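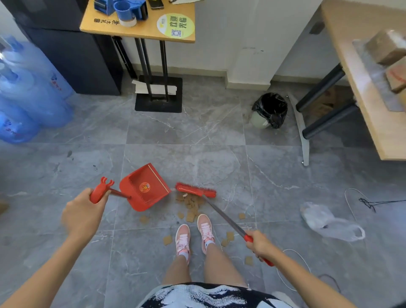

The third annotation pass on the Clendbridge household set closed in August, and several readers have asked for a written account of what changed and what the change produced. The account follows. It concerns the sweeping and tidying portion of the data only; the kitchen portion is on a separate schedule and will be reported when the second review is complete.

The set consists of first-person recordings of ordinary chores, viewed from the head and looking down toward the hands. After the second pass it held 2,561 segments, of which 641 were labeled as sweeping. The purpose of those segments is to train a policy that proposes the next hand movement for a two-armed machine. The difficulty had been known since spring. A policy trained on the sweeping segments learned the broom arm reasonably well and the dustpan arm badly. In evaluation it would hold the pan still while the broom did all the work, and small flat pieces were pushed past the side of the pan and left on the floor.

The first explanation offered was a lack of data, and the group at Lestton collected more on that assumption. The result moved very little. A second explanation, which I favored at the time, was that the camera loses the pan whenever the forearm crosses it. I spent longer on that idea than it deserved. The pan is in view in most of the segments that fail, and removing the others made no useful difference.

The cause was in the labels. Under the old scheme each segment received one verb and one object, and the verb always belonged to the hand that moved more. In sweeping, that hand is nearly always the one on the broom. The other hand was recorded as "hold," whether it was keeping the pan flat, tipping the front edge, turning the pan to face a pile, or sliding it back to meet the last few pieces. Four different actions went into the training set under a single word, and the policy learned an average of them. An average of those four is a pan that does not move.

The revised scheme, which we have been calling Matheson labels after the street on which the annotation office stands, makes three changes. Each hand receives its own verb and its own object for every segment. Each hand also receives a target, meaning the thing the action is directed at, so that a pan can be "turned toward pile" even when the hand never touches the pile. Finally, a segment now ends when either hand changes its action, where previously it ended only when the busier hand did. The last change is the expensive one. It increases the number of cuts considerably, and annotators disliked it at first.

Seven annotators relabeled the sweeping segments under written instructions. Disagreements went to a second reader, and 104 segments were set aside as undecidable. Most of these involve the moment before a tool is grasped or just after it is released, when a hand is open and near several things at once. The old scheme had no trouble with such moments, as it simply assigned them to whatever came next. We no longer permit this. If the label cannot be given from what is visible up to that point, the hand is marked "open, near" followed by the nearest object, and the reader moves on.
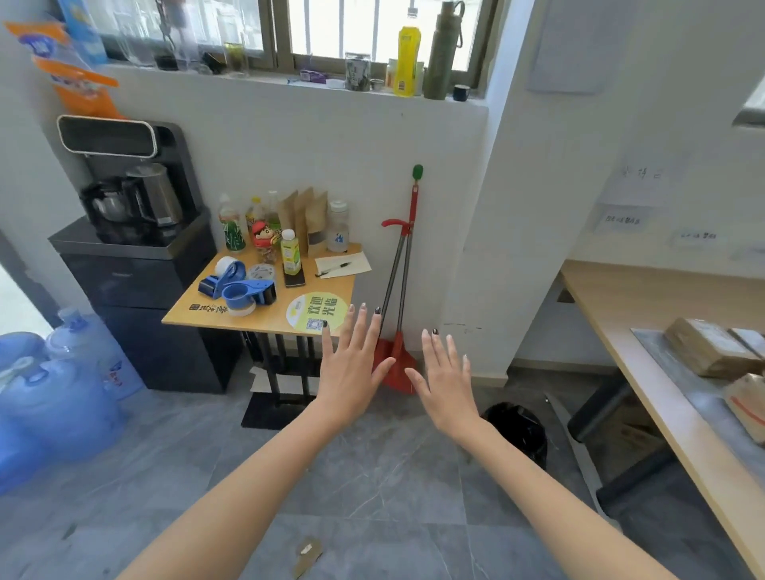 Hands reaching: the left open near the side table, the right in front of the dustpan and broom.

The open-hand label has been useful beyond its original purpose. Crowded surfaces close to a hand were a steady source of false contact labels, particularly tables with many small bottles and rolls of tape on them. With a proper label available, annotators stopped guessing.

On results, I will be brief. Training used the same network and the same settings as before, on the Urkard bench, with only the labels replaced. The new policy moves the pan. It turns the open edge toward the pile before the first stroke in most trials, and it has begun to draw the pan back in short steps as the sweep finishes. Flat cardboard remains harder than crumbs or paper, and pieces lying close to the feet are still ignored more often than I would like. The broom arm became slightly worse, with shorter strokes and more hesitation at the start of each one. We believe the shorter segments are responsible, although this has not been tested.

Two matters remain open. The first is whether the extra cuts can be merged after labeling without losing the benefit. The second is whether the target field should allow more than one entry — a pan facing a pile is also, quite often, braced against a wall or a table base, and the present form forces the annotator to choose. Lestton prefers a single target for the sake of speed. I lean toward two, and a small comparison is being prepared.

The instruction sheet for annotators has been revised once more to cover handles that are clipped together, a case the earlier version left out entirely. The segments set aside as undecidable will stay out of training until the comparison is finished.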